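Misville water is switching everybody to "smart" meters, and the mailer says households will save up to 8 percent. Save it how? A meter doesn't fix a toilet that runs all night.

I asked where the 8 came from. They sent me a two-page PDF from Semple, the company that sells the meters. So that's settled, I guess.

The trial was 1325 homes in Truvummont. Fine, decent size. But it ended in November, right when people quit watering their lawns. Of course usage dropped.

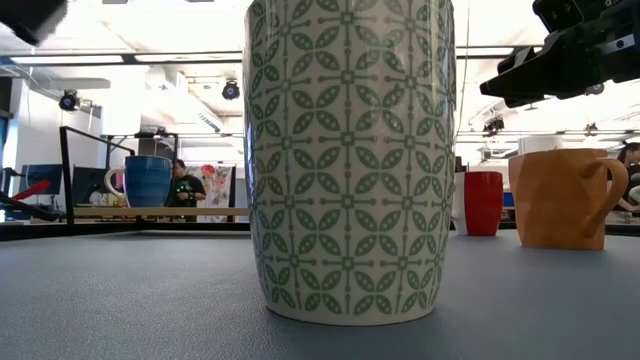
Also missing from the PDF: what the thing costs. The mailer says "no upfront charge," and I've paid enough bills to know what "upfront" is doing in that sentence.

Clamow put theirs in 2 years ago and the base fee went up twice. Maybe that's unrelated – pipes are old, everything costs more. I'd still like to see the contract before somebody shows up to dig in my yard.

If you're in Misville and got the opt-out form, check the back. The deadline is printed there in tiny gray type. Mine's going in the mail tomorrow.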